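Bread at the Batista Street hall: changes to the weekly order

The bread order has been running for 19 months now, and the way we take orders needs to change. Harriet Whitfield and I went through the order book last week. Most of this item is the new arrangement. Prices are at the end.

The bakery at Treltier is still baking for us. They have let us know that their second oven will be out of use until August while the floor under it is repaired. Until then they can bake long rolls, the plain white tin loaf and the seeded rye. They cannot do the round country loaf or the cinnamon buns. If you have a standing order for either of those, it has been paused and you will not be charged. You do not have to call. If you would like something else in its place, write it on the sheet by the kitchen door with your name and household number.
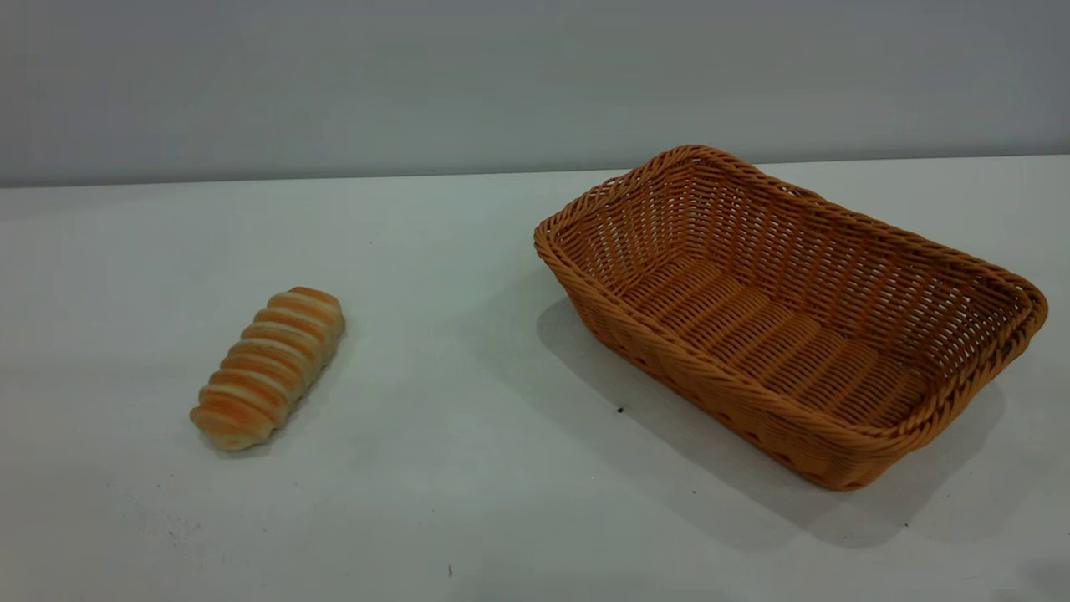

A long roll, still on the order list.

Orders now close at noon two days before delivery. We used to take them until the evening, and people got used to calling even later than that. The bakery mixes its rye starter the afternoon before, and once that is done they cannot add to it. Late orders will be filled from the spares if there are any. There are usually a few white loaves and hardly ever any rye.

Pickup is from the side door, as before. The front steps are being redone and the handrail is off, so please do not use them even if the gate is open. The side door will be unlocked at 8 and locked at 10. Bread that has not been picked up by 10 goes to the pantry shelf at Traltetti, where Anika Ambrose puts it out the same morning. We will not be holding bread over to the next day anymore. If you are going to be late, ask a neighbor to pick up for you and tell us whose name to look for.

Several people asked about freezing. The white loaf and the long rolls freeze well for a month if they go in on the day you get them. Slice the loaf first. Wrap it tight in a bag with the air pressed out, then put that bag inside a second one. Rolls can go from the freezer into a 350-degree oven with a little water brushed on the crust, and they take ten minutes. The rye is better kept in a paper bag in a cupboard and eaten within five days. It can be frozen, but the crust tends to come away from the crumb when it thaws. Do not keep any of it in the refrigerator, where it goes stale faster than it would on the counter.

Stale white bread makes good crumbs. Dry the slices in a low oven until they snap, crush them with a rolling pin, and keep them in a jar. Harriet uses hers on baked macaroni and says a jar lasts her most of the winter.

We are going to stop using plastic bags at pickup. The last box of them is nearly gone and we will not be buying more. Bring a basket, a cloth bag or a clean pillowcase. Paper bags will be kept for people who forget, at 15 cents each. Please put your household number on whatever you bring. A luggage tag does the job, and so does a strip of masking tape if you press it down well.

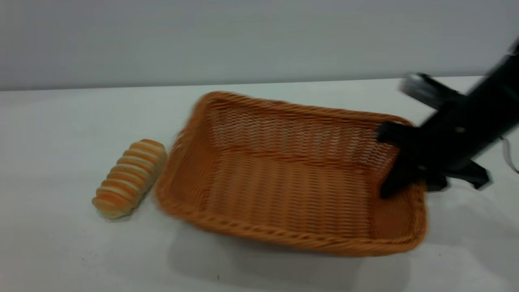

An open woven basket is one good choice for pickup.

Baskets left behind are on the shelf over the coat hooks. Anything still there at the end of the month will go to the Skiditz Road rummage sale.

Now the money. We took in $3250 over the last year and paid the bakery all but $970 of it. The $970 went to fuel for the delivery run, the new shelf and the repair to the side door lock. Nothing was left over, and prices have to go up a little. From the next order a white loaf is $4, a seeded rye is $5.50 and long rolls are 75 cents each. Accounts are still settled once a month, by check or in the cash envelope. Write your household number on the envelope, please. We had two last month with no number and have not been able to credit them to anyone.

Order sheets for the coming month are by the kitchen door, with spare copies in the rack under the notice board.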